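# Working a Shift at the Bottle Sorting Station

Applies to handling staff at the Priltport site from 5 June 2023.

The Ena arm takes over the repeated lifting at Station 2. Staff who formerly moved bottles by hand will present them, check them and decide on exceptions. Read these steps before your first shift.

## Step 1. Check the table

Look over the surface before you switch the arm to Ready. Brush off crumbs and fibers.

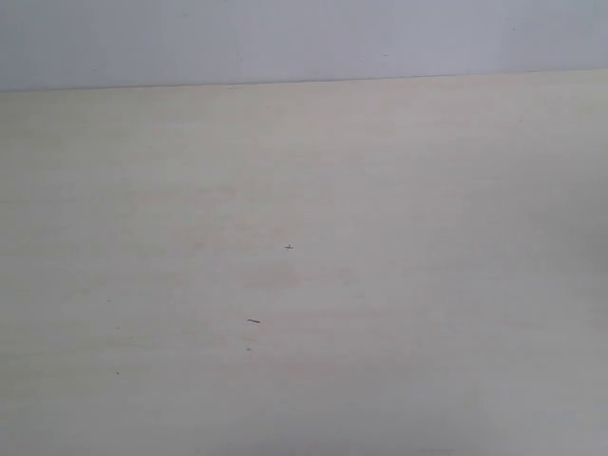 **Will anyone lose hours because of the arm?**

Scheduled hours stay the same through July, and any later change will be posted 40 days ahead.

## Step 2. Present the bottle

Hold the bottle by its side and keep it still. Long sleeves are permitted if the cuff is close-fitting.
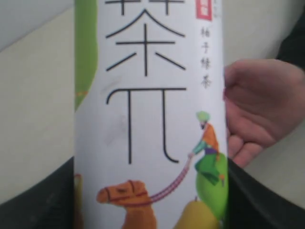
Wait for the tone before you let go. If the tone does not sound, keep hold of the bottle and press Pause with your free hand.

## Step 3. Confirm the grip

Both fingers must touch the bottle. Upside-down bottles are accepted -- the Isemby software reads labels either way up. 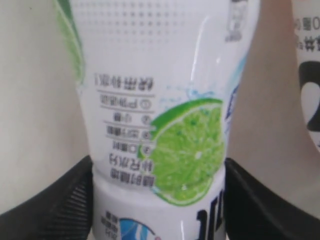
*Prepared by the Barrios Training Office*

Enter any refused bottle in the log under code 1755.

## Step 4. Take a bottle back

Take hold first, then press Release.

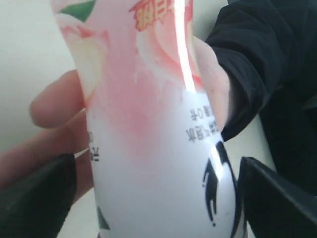 Operators rotate every 40 minutes. Report sore wrists or eye strain to the shift lead -- such reports do not affect your rating.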